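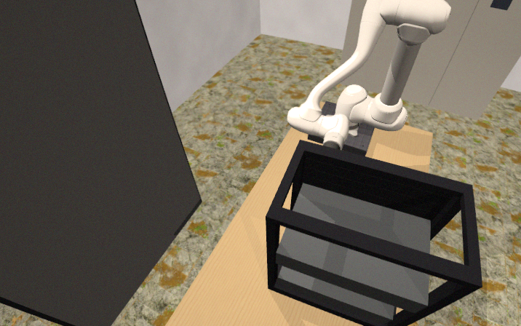 Galbraith Supper Club, Cletdale

Stepan Bondarchuk was peeling beets when I came into the kitchen, and he did not stop for the interview. He gave me a stool and a small knife. "You can ask and peel at the same time," he said. So the first page of my notes has red fingerprints on it.

He has cooked for our club for two years now, and in June he made the cold beet soup that many members have written to me about. I wanted the recipe. He wanted to talk first about why people say that they hate beets.

"They ate them from a jar," he said. "Sweet vinegar, very soft, the same taste from the first slice to the last. Or they ate them boiled in a lot of water, and then the taste went into the sink. I would hate this also."

At home he bakes them whole, with the skin on, each one wrapped in foil with a spoon of water and some salt. The oven is at 190 degrees Celsius, and a beet of the size of a small apple needs 75 minutes. I told him that this is a long time for a vegetable. He agreed, but he said that it is not his time, it is the time of the oven. He bakes a full tray in the evening and then has beets for four days.

The soup is made from these cold beets. He grates them on the large holes, adds cucumber, radish, dill and green onion, and pours over kefir thinned with cold water. Lemon goes in at the end, a little, then he tastes, then a little more. The egg is served in halves on top. When I asked about quantities, he looked at me with some pity.

"For six people, four beets and a liter of kefir. But your beets are not my beets. You must taste."

Magnus Cowie, who grows most of our vegetables at Hakmont, came in during this part with a crate of greens and stayed for tea. He thinks that everybody buys beets which are too big. "People see a big one and think they're getting more for their money," he told us. "It sits in the ground too long and the middle goes woody. Take the little ones, and take them with the leaves on."

About the leaves both men have strong opinions. Magnus cooks them in butter with garlic and eats them on toast. Stepan cuts the stems fine and puts them in the soup raw, and he keeps the leaves for a pie with white cheese. They discussed this for longer than I can print. I have since tried both ways, and I prefer the toast, although my husband finished the pie before I could have a second piece.

I asked Stepan where he learned to cook. His grandmother, he said, but not in the way people expect. She did not like children in her kitchen, and he learned by standing in the door. "She never told me anything. She only said, don't touch. So I watched her hands." His first real kitchen job was at Lirnari, a small restaurant which is closed now, where he washed pots for one winter before he was allowed to cut an onion.

He is 56, and he told me that his taste has changed. He uses less sugar, more sour things, and much more dill. Meat he cooks on weekends only. "A good beet, a potato, some herring. I am happy with this. When I was young, I would think it is a punishment."

Before I left, I asked him for one thing that a beginner should know. He thought for a while and dried his hands.

"Wear an apron," he said. "And salt the cucumber at the last moment, or your soup is water."

The soup will be on the table again on July 11, 2024. Please tell Lachlan MacLeish if you do not eat egg or dairy, and he will pass it to the kitchen.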